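## Rideaux noirs, étagères réglables et lettres de feutre : point technique de juin

Le numéro précédent se terminait sur une question de Sylvie Cormier : comment isoler visuellement un petit meuble du reste de la pièce sans monter de cloison ? Plusieurs lecteurs ont écrit à ce sujet. Les réponses sont regroupées ci-dessous, avec les réglages retenus à l'atelier Juria pour la cabine au meuble blanc.

### Choix du tissu

Trois tissus ont été comparés : un coton gratté noir, un molleton ignifugé et une toile polyester fine. Le coton gratté donne le noir le plus mat. Il retient en revanche la poussière et les peluches, et il faut passer la brosse avant chaque séance. La toile polyester se nettoie facilement mais renvoie la lumière du plafonnier dès qu'elle fait un angle avec le mur. Le molleton se situe entre les deux ; son poids le fait tomber droit, à condition que la fixation haute suive.

Les plis de stockage posent un problème distinct. Un tissu livré plié en carré conserve son quadrillage pendant des semaines. L'ourlet lesté accélère un peu la détente de la trame dans le sens vertical, très peu dans l'autre. Le passage à la vapeur, tissu suspendu, reste la méthode la plus sûre. Hashini Selvanayagam recommande de commencer par le haut et de ne pas tirer sur le bas pendant que la fibre est chaude : la bande du milieu s'allonge et le bord inférieur ne revient plus d'équerre.

Pour le stockage, préférer l'enroulement sur un tube carton de 100 mm. Le pliage est à réserver au transport.

### Fixation

Des pinces noires tiennent le bord supérieur des rideaux. Le système est rudimentaire, mais il permet de déposer un pan seul sans toucher aux voisins. Points à respecter :

- Doubler le bord du tissu sur 3 cm avant de pincer. Une épaisseur simple glisse.
- Placer une pince à chaque raccord entre deux pans, puis répartir les autres.
- Ne pas dépasser 600 mm entre deux pinces avec le molleton. Au-delà, le bord supérieur festonne et laisse voir le mur.
- Laisser le bas libre. Un rideau fixé en haut et en bas se tend de travers au moindre déplacement du support.

Le mur blanc reste apparent entre le haut des rideaux et le plafond. Nous avons envisagé de monter le tissu jusqu'en haut, puis renoncé : la bande claire renvoie une partie de la lumière du panneau vers l'intérieur du meuble, où elle manque le plus. Avec un habillage complet, la tablette basse devient difficile à lire.

### Le meuble

Le caisson est blanc cassé, la porte blanche, les deux étagères également blanches. La hauteur des tablettes a fait l'objet de plusieurs courriers. La disposition actuelle place la première à un tiers environ de la hauteur en partant du haut et la seconde près du bas, ce qui dégage un grand compartiment central. Les objets volumineux y passent sans être couchés. Le compartiment supérieur reçoit les objets plats, et le bas n'est pas utilisé pour le rangement.

Une répartition en trois volumes égaux avait été essayée auparavant. Elle convient à la vaisselle et aux boîtes, mal aux peluches et aux bouteilles. Avant de percer, simuler la hauteur avec des cales en carton pendant quelques jours évite de multiplier les trous dans les flancs.

Le fond gris clair porte de petits repères adhésifs sombres et blancs, et le cadre avant en porte d'autres à gauche de l'ouverture. Pour ce type de marquage, nous employons les pastilles Vavier, dont la colle se retire à l'alcool sans attaquer la peinture. Dégraisser la surface, attendre l'évaporation complète, appliquer du centre vers les bords. Une pastille posée sur une surface légèrement humide se décolle par un coin et accroche ensuite les manches.

La porte ouverte appelle une remarque d'encombrement. Haute comme elle est, elle occupe une bonne part de la profondeur disponible devant le caisson et vient se présenter devant le rideau du fond. Il faut donc vérifier deux choses à l'installation : que le chant ne frotte pas sur le tissu pendant la course, et que les pièces en saillie sur ce chant n'accrochent pas les lettres décoratives. Une marge de quelques centimètres suffit si le rideau tombe droit.

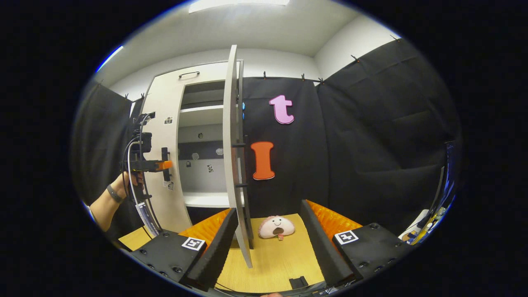

### Lettres en feutre

Le « t » minuscule rose et le « I » majuscule orange à empattements ont suscité plus de questions que le meuble. Il s'agit de grandes lettres de feutre attachées au rideau noir. Le gabarit vient du jeu Coteo, agrandi avant découpe.

Quelques indications pour ceux qui veulent les reproduire :

1. Prendre un feutre de 3 mm au minimum. Plus fin, il gondole sous son propre poids et les empattements se recourbent.
2. Reporter le tracé au dos, en miroir, à la craie tailleur. Le stylo à bille traverse les teintes claires.
3. Couper au cutter rotatif pour les droites, aux ciseaux courts pour les courbes du « t ». Changer la lame dès qu'elle peluche.
4. Fixer par points cachés dans le tiers supérieur de la lettre. La colle à chaud raidit le rideau et marque à la vapeur.
5. Contrôler l'aplomb une fois le rideau suspendu, jamais à plat sur la table.

Le rose et l'orange se détachent bien du noir. Un bleu marine et un vert foncé, testés sous le même éclairage, se lisaient mal à deux mètres. Le blanc se lit très bien mais se salit vite – c'est la première couleur que nous avons abandonnée.

### Table et petits objets

Le plateau de bois clair reçoit ce qui entre dans le meuble ou en sort. La peluche rose y reste posée entre deux rangements. Pour les objets textiles, un plateau nu est préférable à un tapis : la surface se dépoussière d'un coup de chiffon et les fibres noires des rideaux s'y repèrent immédiatement. Entretien à l'huile dure Khúc, une couche fine, ponçage intermédiaire au grain fin. Respecter 16 heures de séchage avant de reposer du tissu.

Les peluches claires sont à tenir à distance du coton gratté. En cas de transfert, le rouleau adhésif fonctionne mieux que la brosse, qui enfonce la fibre dans le poil.

### Éclairage

Le panneau blanc du plafond est réglé à 3 000 K. Une température plus froide creuse l'écart entre le blanc cassé du caisson et le blanc de la porte, ce qui gêne pour les essais de teinte. Nous n'ajoutons pas de lampe d'appoint. Un lecteur propose un ruban lumineux sous la tablette haute ; l'idée sera essayée avec un diffuseur opale, le ruban nu produisant des points brillants sur le fond gris.

### À suivre

Sylvie Cormier prépare un relevé des charnières compatibles avec les portes hautes et minces. Hashini Selvanayagam reprend la comparaison des tissus avec deux références supplémentaires, dont une gabardine. Les échantillons peuvent être déposés à l'atelier jusqu'à 17 h, étiquetés au nom de l'expéditeur, avec le grammage et le sens de la chaîne indiqués sur l'étiquette.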